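Trestdale Residence Services
Home | Apartment Guide | Kitchen and Dining | Laundry | Contact

SECTION 6. TABLE SETTING AND CARE OF TABLEWARE
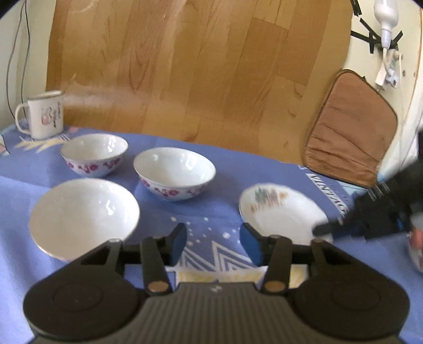 Fig. 6-1. White bowls, plain and floral, on the blue printed tablecloth.

6.1 Purpose of This Section

This section explains how residents are to lay, clear, and store the tableware supplied with each Trestdale apartment. It applies to the dining table and to the tablecloth issued with it. Cookware is covered in Section 5. Residents who have brought their own tableware may follow the same steps, but the replacement terms in 6.6 apply only to supplied items.

6.2 Before You Begin

Check the tableware against the inventory card inside the cupboard door. Report any chip, crack, or missing item to the Residence Office within the first week of your stay. Items reported after that time are treated as damaged during occupancy.

The supplied bowls are of two kinds. The plain white bowl is the larger and is intended for serving. The white bowls with the pink-red floral pattern are intended for individual portions. They are issued as a pair and should be kept together in storage.

NOTE: Apartments in the Lekota wing were supplied with plain bowls only. Residents in that wing may disregard all references to floral bowls.

6.3 Laying the Tablecloth

1. Clear the table completely and wipe the surface with a damp cloth. Allow it to dry.

2. Unfold the tablecloth on the table. Do not drag it across the surface from one end, as crumbs and grit will mark the underside.

3. Adjust the cloth until the overhang is even along opposite sides. The printed design is not the same in every part of the cloth and should not be used as a guide for centering. Measure the overhang by hand.

4. Smooth the cloth from the middle outward. Raised folds are the most frequent cause of tipped bowls and glasses.

5. Check the corners. Where a corner reaches a chair seat, turn the cloth or move the chair.

CAUTION: Do not place pans directly on the tablecloth. Use the trivets kept in the second drawer. Heat marks on the printed areas cannot be removed, and the cloth will be charged at the replacement rate.

6.4 Setting Out the Bowls

1. Wash your hands and dry them fully.

2. Carry the large plain bowl by itself, with both hands. Set it down on a flat part of the cloth, well in from the edge of the table.

3. Carry the floral bowls one at a time. Stacking them during carrying is not recommended.

4. Place one floral bowl at each seat, a hand's width in from the table edge.

5. Leave enough room between bowls for a serving spoon to be laid down.

6. If small children will be seated, move all bowls toward the middle of the table until the meal begins.

NOTE: The serving bowl holds 3,000 milliliters when filled to the rim. For serving at the table, fill it no higher than two thirds. Soups and stews should be brought to the table in smaller amounts and refilled from the kitchen.

CAUTION: Bowls with a metallic-colored rim must not be placed in a microwave oven. Transfer the food to a plain bowl before reheating.

6.5 Clearing and Washing

1. Remove cutlery first and place it in the sink tray.

2. Scrape leftover food into the kitchen waste container. Do not scrape bowls against one another.

3. Wash the floral bowls by hand in warm water with a mild dish soap. Use a soft sponge on the patterned outer wall. Scouring powder and steel wool are not permitted.

4. The plain serving bowl may be washed by hand or placed on the lower rack of a dishwasher.

5. Dry each bowl before storing it. Place a sheet of paper towel between bowls that are stacked in the cupboard.

6. Shake the tablecloth outdoors or over the kitchen floor. Balconies above the main entrance may not be used for this purpose between 7 a.m. and 9 a.m.

7. Treat spots with cool water as soon as they are noticed. Wash the whole cloth on the gentle cycle when needed — separately for the first two washes — and hang it to dry. Do not use bleach.

6.6 Damage and Replacement

Tableware is replaced from the Brostcombe store. Some 1,000 pieces are held there, and most requests can be met within two working days. Tablecloths are ordered individually and take longer, especially in August, when the store operates with reduced hours.

To request a replacement:

1. Wrap the broken item in newspaper and place it in a rigid box. Do not put it in the household waste.

2. Complete Form 886, giving your apartment number and the inventory card reference.

3. Deliver the box and the form to the Residence Office. The office will issue a receipt.

A chipped bowl must be taken out of use immediately, even where the chip is small. Residents may not repair supplied tableware with glue for continued use with food.

Questions about this section should be addressed to Bent Toft, Household Supplies, Room 1702.

Related sections
Section 5. Cookware and Stovetop Use
Section 7. Chairs, Table Extensions, and Floor Protection
Section 9. Laundry Room Rules
Form 886. Replacement of Supplied Items
Brindov Dishwasher: Quick Instructions

Trestdale Residence Services, Residence Office, Ground Floor | All rights reserved | Back to top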